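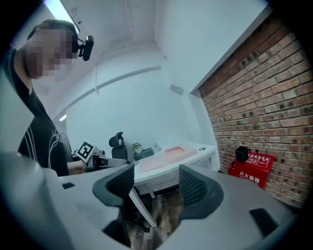
4.2 Ein Mixtape in Sastport anlegen und veröffentlichen

Für diesen Abschnitt müssen alle Titel fertig gemastert vorliegen. Sastport nimmt WAV und FLAC an, MP3 nur für die Hörproben. Ein Mixtape darf höchstens 17 Titel enthalten, Skits und Intros zählen mit.

1. Melden Sie sich an und öffnen Sie im Menü "Veröffentlichungen" den Punkt "Neues Mixtape".
2. Tragen Sie den Künstlernamen exakt so ein, wie er im Profil steht. Eine abweichende Schreibweise legt ein zweites Profil an, das nur der Support wieder zusammenführen kann.
3. Laden Sie die Titel in der gewünschten Reihenfolge hoch. Einzelne Dateien dürfen bis zu 600 MB groß sein.
4. Ergänzen Sie zu jedem Titel die Gastkünstler im Feld "feat." - bitte nicht im Titelfeld selbst.
5. Geben Sie Produzenten und Textautoren mit vollem Namen an, zum Beispiel "Lukian Savchuk" statt eines Kürzels.

Hinweis: Wenn ein Beat von Plaltgate lizenziert ist, erscheint unter dem Titel das Feld "Lizenznummer". Ohne diese Nummer bleibt der Titel auf "In Prüfung".

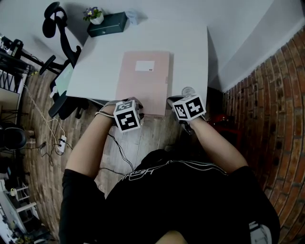 6. Wählen Sie unter "Samples" für jeden Titel "Keine", "Geklärt" oder "Offen". Bei "Geklärt" laden Sie die Freigabe als PDF hoch.
7. Legen Sie den Erscheinungstermin fest. Zwischen Einreichung und Termin müssen mindestens sechs Werktage liegen.
8. Klicken Sie auf "Vorschau", hören Sie die Übergänge ab und bestätigen Sie mit "Einreichen".

Achtung: Nach dem Einreichen lässt sich die Titelreihenfolge nicht mehr ändern. Ziehen Sie das Mixtape zurück, verfällt der Termin und die Prüfung beginnt von vorn.

Fehler 734 beim Hochladen bedeutet, dass die Abtastrate innerhalb des Mixtapes nicht einheitlich ist. Exportieren Sie die betroffenen Titel neu und wiederholen Sie Schritt 3.

Stand: 16. Mai 2022, Redaktion: Halina Szczepańska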